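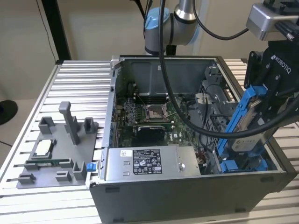
When the Robot Says "Done" and It Isn't

People like to tell you that robots don't make mistakes. Be careful with that one. Robots make plenty, and some of the strangest happen when the robot thinks everything went fine.

Take a robot arm that builds computers. One of its jobs is to put a hard drive into the case. A hard drive is the part that stores your files, and it often rides in a plastic holder called a carrier. The arm's gripper, which is a kind of hand, holds the blue carrier and has to fit it inside the case. You could probably do it on your second try. You would feel it stop, wiggle it, and push again.

What went wrong at Plomcombe

Plomcombe is a workshop where robots practice jobs like this. One October the team there read a report from their robot, Plurko. It said 694 drives had gone in and every one was a success.

Gladys Kaijage didn't believe it. She opened the computers and checked them by hand. In 19 of them the drive was not pushed in all the way. Those computers would not have found their own files.

So was the robot lying? No. A robot can't lie the way your brother can. It had been told, "If the gripper has reached this spot, you are done." The gripper did reach the spot. But the carrier had slipped a tiny bit between its fingers, so the drive was sitting farther back than the robot figured. It never checked the drive. It only checked itself.

Could it hurt somebody?

A slipped drive won't hurt you. An arm that pushes without knowing what it is pushing might. It can crack a green circuit board, and it can pinch a hand. Some arms are made to stop when they bump into something, and ads call them "safe." Josphat Lema, who works with Gladys, doesn't like that word. "Safe with what in its hand?" he asks. A soft bump from a smooth arm is one thing. A sharp piece of metal is another — and the arm doesn't know the difference.

How they fixed it (mostly)

Now Plurko gives each carrier a gentle tug after pushing it in. If it moves, the robot stops and calls a person. The next 1,000 drives had no bad ones that anybody found. Gladys still opens a few.

Something to try

Close your eyes and put a cap back on a marker. How did you know it was on?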